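Reuse of Small Cartons at the Seltemness Parcel Room
Student project report, logistics course

Print this page | E-mail this page

2. Method

The Busix depot handled 1,043 small parcels in February. Each carton in the sample was opened by hand and its tape lifted along the top. Flaps were kept whole where possible. Cartons fit for a second use were flattened and stored upright.

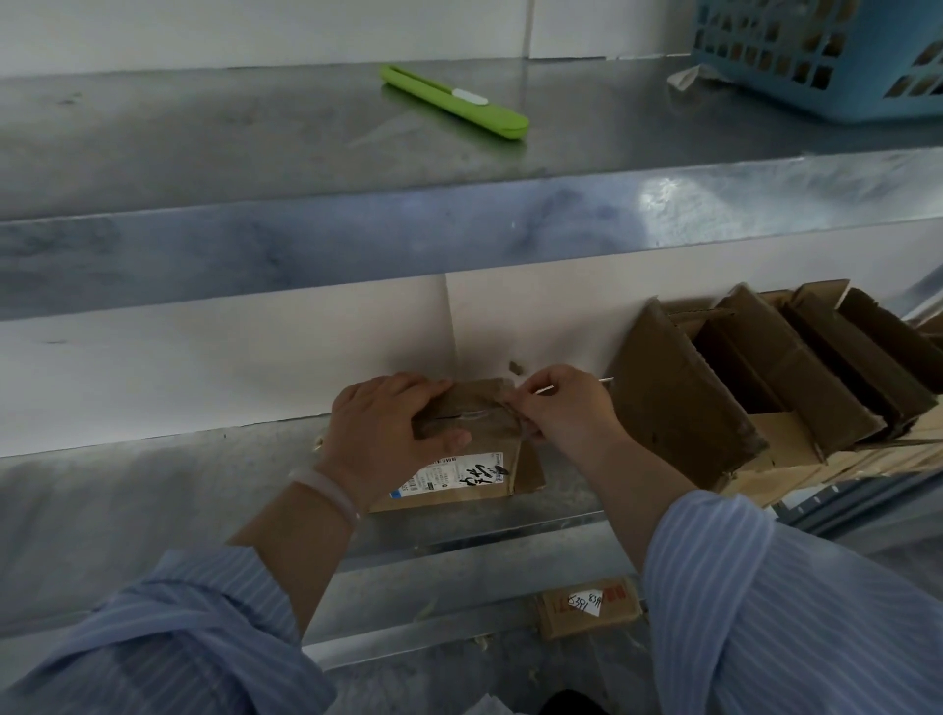 Handling at the metal shelving 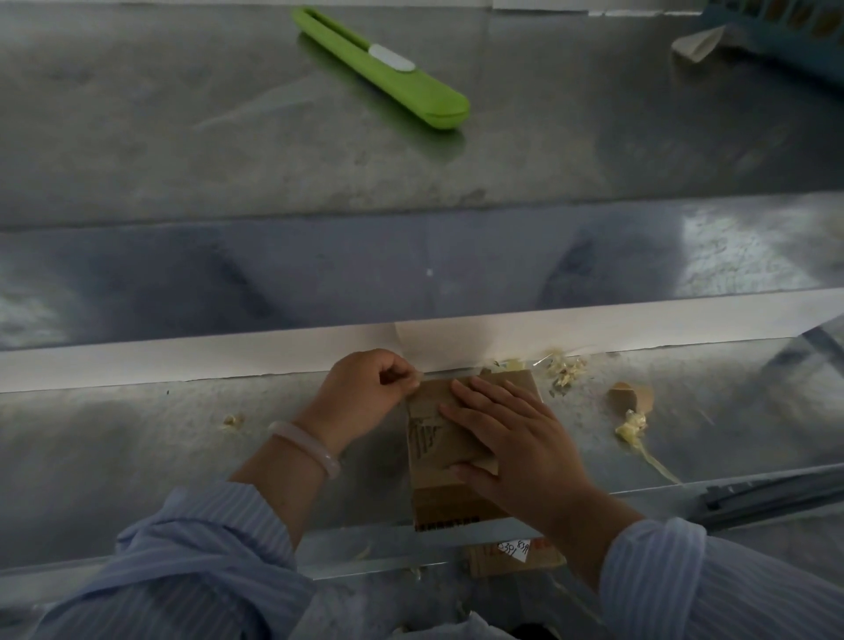
3. Results

Of the sample, 81 cartons were set aside as too damaged to reuse. Most had torn flaps at the tape line. In the review round, Chauhan asked whether old labels should be covered or peeled, as peeling takes off the top paper layer and weakens the face. Covering was adopted for the second round.

This site uses cookies. By continuing to browse you accept our cookie policy.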